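Manipulation group: camera placement and shadow artifacts in the Drondia tabletop benchmark

The Ivside manipulation group has finished the first full pass of its camera ablation on Drondia, the in-house simulated tabletop suite. The question was narrow. Given a fixed budget of demonstrations, how much does a grasping policy lose when one of its views is removed, and does the loss depend on rendering quality?

The task family is small-object transfer. The arm must pick up a piece of fruit from a dining table and put it in a bowl. Demonstrations were generated by the Fiadzo planner with privileged access to object poses, then filtered for collisions and for grasps that slipped before release. The final training set holds 2000 demonstrations. Evaluation uses 1077 held-out layouts, with object poses, chair poses and lighting direction drawn from ranges that overlap the training ranges only in part.
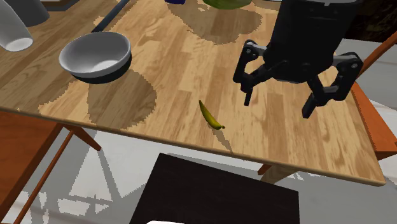

Drondia, banana transfer: gripper open over the table, banana not yet grasped.

The policy is a standard action-chunking transformer. Each view is encoded separately, the tokens are concatenated with joint positions and gripper width, and the network predicts end-effector deltas. No depth is used. All variants were trained from the same initialization with the same schedule, and a checkpoint was selected on a separate validation split of 100 layouts. Only the set of input views and the shadow setting changed between runs.

With both the external and the wrist view, the policy completes 69 percent of the held-out layouts. Removing the wrist view hurts mainly at the grasp. The arm arrives near the object but closes with a lateral offset, and long thin objects are worst affected because a small yaw error puts one finger on top of the object. Removing the external view causes a different failure. The approach is accurate once the fruit is in sight, but the policy often fails to find the bowl after lifting and releases over bare table.

Shadow rendering was treated as a separate factor. The low-cost setting uses a coarse shadow map, which gives stepped outlines on the table and floor. The concern was that a policy trained on these outlines would learn to use them as position cues.

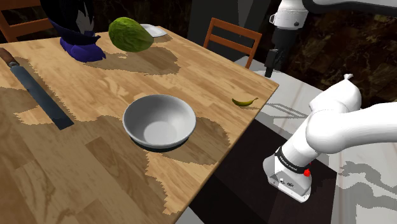

To test this, Faith Muriithi ran a swap experiment in which the light direction was changed at evaluation while object poses were held fixed. If the policy relied on shadows for localization, the predicted grasp point should move with the light. It did move in the single-view variants, mostly along the direction of the shadow offset. In the two-view variant the shift was within the spread seen between random seeds. The working interpretation is that the wrist view corrects the external estimate during the last part of the descent, though the experiment does not separate this from a simple regularizing effect of the second encoder.

A second check masked the wrist tokens at different stages of the episode. Masking them during the initial reach had little effect. Masking them from the start of the descent until the fingers closed reproduced most of the failures of the external-only policy. Masking after closure had a smaller effect, concentrated in layouts where the object sat low in the fingers and could rotate during the lift.

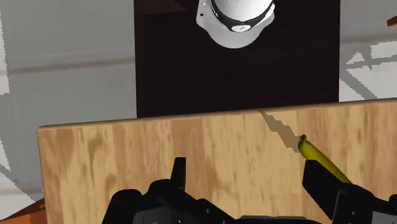
Occlusion by the fingers remains the main open problem. Once an object is partly hidden by a finger, the network has to infer its pose from what is left plus the reported gripper width, and the current encoder has no memory beyond the present observation. A variant with a short observation history is in training. Early curves look stable, but no held-out numbers will be reported until all seeds are complete.

Two limitations should be kept in mind when citing the result. All evaluation so far is in simulation, and contact parameters were tuned for stable grasps instead of being fitted to measured data. The planner also favors top-down approaches, so the value of the wrist view may be overstated relative to data collected by teleoperation.

Layout seeds, light directions and evaluation scripts are on the group share under Wulville. Users of the earlier release should regenerate their validation split, as the old one shares several chair poses with the test layouts. The history variant is scheduled for the December item.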